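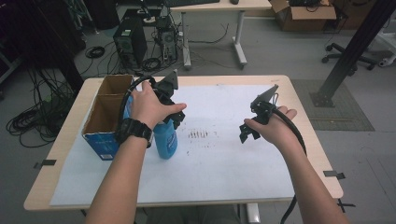
*Bottle-to-box task, hand-held grippers, head camera view. Left gripper over the bottle, right one waiting.*

November, afternoon session

Continuing the bottle task for Kanaan. Target is 271 usable demonstrations before we hand the set to the training side. All of these are by hand with the two wired grippers. The remote-control episodes come later, on the real arms, and go in a separate folder.

Task as written on the sheet: pick up the bottle with the left gripper, move it over the box, lower it into one compartment, let go, back off. The right gripper steadies the box if needed and otherwise stays out of the way. Start with both grippers off the table. An episode ends when both are clear of the box again.

Setup notes:

- Paper stays taped down. If a corner lifts, stop and press it back before the next episode. Don't swap the sheet in the middle of a set, the marks on it are part of what the cameras see.
- Box on the left, open side up. Bottle start position varies. I move it a few inches between episodes and turn the label a different way each time.
- Cables: left one goes up and over to the left side of the table, right one comes back past the forearm and off the front edge. Tried it the other way with the right cable going across the table and it dragged on the paper on every reach. Changed it back.

The first set today was slow. I was lifting too high, a habit from the cup task, and the path over the box wall was much longer than it needed to be. Watched three of them played back and then redid the set with a lower lift. The lower version looks more like something the arms can follow at our speed limit. Kept the high ones but tagged them `high_lift` so they can be left out.

Grip. Coming down on the bottle from above works if the fingers are open all the way before I get there. If I open them late, one finger touches the shoulder of the bottle and tips it. That happened four times in the second set. I kept two of those where I recovered cleanly and threw out the other two. I know we argued about recoveries at Grestisstead and ended up keeping them all, but there the bottle never fell completely over. A full fall followed by me standing it up again with the other gripper is a different task in my opinion. Open to being talked out of this.

Wrist angle is the other thing. With my hand over the top of the left gripper I can turn it further than the arm can. I checked a few episodes against the joint limits in Plusum and five came back red at the release point, all with the bottle going into the far compartments. For those, move your feet and come in straighter. It feels awkward for the first few and then it's fine. Nearer compartments are no problem.

The right hand holds its gripper from underneath, palm up. I find that less tiring than holding both from above. It does mean the resting pose is not the same on the two sides. The pose is recorded from the gripper and not from the hand, so it shouldn't matter, but I wrote it in the session log anyway.

Timing and sync. Recorder buffer was set to 3000 samples and it filled up on two long episodes, so the ends are missing. Raised it to 4000 and had no more of that. Trigger and camera streams lined up on every episode I opened. One dropout on the left gripper when I pulled the cable tight reaching across. Leave slack.

Set 3 was 24 episodes with no rejects, best run so far. Same lift height throughout and I think the pace was about right - a short pause before closing the fingers, no pause before opening them. Please copy that if you take over. The Karkomell checker complains about the pause as "idle" but the threshold is adjustable and I have left a note in the config.

Still to do:

- Re-run the far compartments with the straighter approach
- Decide on the full-fall recoveries
- Replay five episodes from set 3 on the arms at half speed before recording any more
- Second bottle, different shape, once the first one is finished
- Tape over the left connector, it works loose

Stopped when my left forearm got tired and the grasps started to get sloppy. Last six episodes are tagged `tired`. Check them before using.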